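The Long Table on Plukton Street

By four in the afternoon the smell of ginger has made it out the door and halfway to the bus stop, and the kids coming off the school run have started guessing what's for dinner. Some of them drop their backpacks inside the old Dremetti shoe store and go straight to the kitchen to check.

The shoe store is now Tô, a neighborhood supper house for families, and it took its name from the Vietnamese word for a big bowl. Lộc Lưu and Tươi Doãn opened it in July with a borrowed stove and a plan to feed parents who had just taken in foster children. Both of them had been foster parents themselves. They remembered the first week best: the phone calls, the school forms, a scared eight-year-old at the table and nothing in the fridge but mustard.

"You want to be calm and wonderful, and you're hungry and you haven't slept," Tươi told me, laughing, while she stripped cilantro into a colander. "So come eat. Bring everybody."

And they do bring everybody! The night I visited there were 19 of us, grandparents and babies included, squeezed along one table made from old store shelving. I sat across from two brothers who had been with their new family for five days. The younger one ate three bowls of noodles and then wanted to know if the place was open for breakfast.

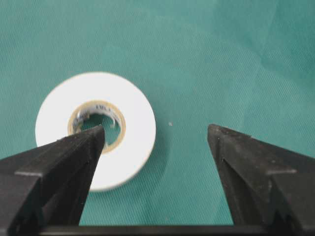 After dinner the plates get pushed aside and the evening loosens up. Tincuța Bogdan runs the homework end of the table, and she has a gift for fractions that I wish I'd met in fourth grade. Mutua Lyimo takes the parents into the back room, where they can say the hard things out loud. He spent years as a caseworker, so he knows which office to call and what to ask for when somebody picks up. One mother came out of that room with a phone number written on her hand and a much lighter face.

What I love most is how much of this runs on plain friendliness. Parents trade car seats and winter coats. Teenagers who have aged out of care come back to cook, and a few of them have keys. Yasir Jatoi, who moved through four homes before he turned 15, makes the flatbread now and is teaching anyone tall enough to reach the counter. He's strict about the dough and very generous with the butter.

A second supper house is in the works across the river in Plurik, in a former laundromat with terrific windows. Lộc has already measured it for a table. It will be longer than the first one, he says, and this time they're buying the stove.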